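From: Celina Nowicki
To: Tesdale Home & Mending list
Subject: Re: Folding on the bed instead of the table

Lourenço Gouveia wrote:
> I gave up on the kitchen table in January. Too narrow, and
> anything bigger than a pillowcase slides off the far side.
> Does anyone here fold on the bed? My wife says it only
> makes more creases because the duvet is so soft underneath.

Lourenço, yes, yes, yes! I have folded on the bed for years and I would never go back (my table is even narrower than yours, I bet). You get so much room, and you can leave a half-done piece lying there while you go hunting for its match.

Your wife has a point about the soft surface, though. What I do is pull the duvet really tight toward the pillows first, then smooth it with my forearm. After that I lay the piece down, take it by a corner and lift a little before bringing it over, so the cloth hangs straight for a second. Dark blue things on a cream cover are my favorite to do, you can see every crooked edge! 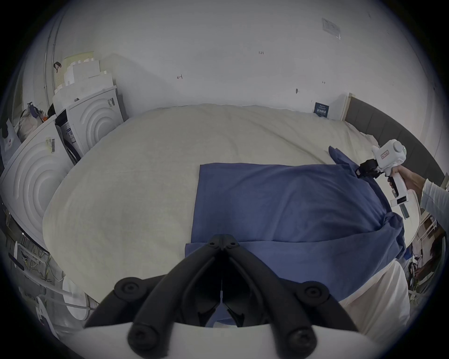

Does it matter which way you make the first fold? Go lengthwise first on anything long, and the second fold will sit much flatter.

Simin Kazemi wrote to me off-list that she does hers in thirds, so the edges end up inside the bundle. I tried it on the bath towels and oh, they look lovely on the shelf. They do come out thicker, so if your closet is shallow like mine you may want to stick with quarters. I went back to quarters for the hand towels and kept thirds for the big ones.

One more thing, for the fitted sheets. I know Jouko swears by doing them standing up with the corners tucked over his hands, but I have short arms and a king-size mattress. Flat on the bed, elastic side up, corners into corners, and then pat the wavy part in toward the middle. Mine will fit in a drawer now, 2 sets side by side!

Try it on your next load and tell us how it went. And Arvo, if you're reading, I still want to hear how you keep linen shirts from going limp at the collar.

Celina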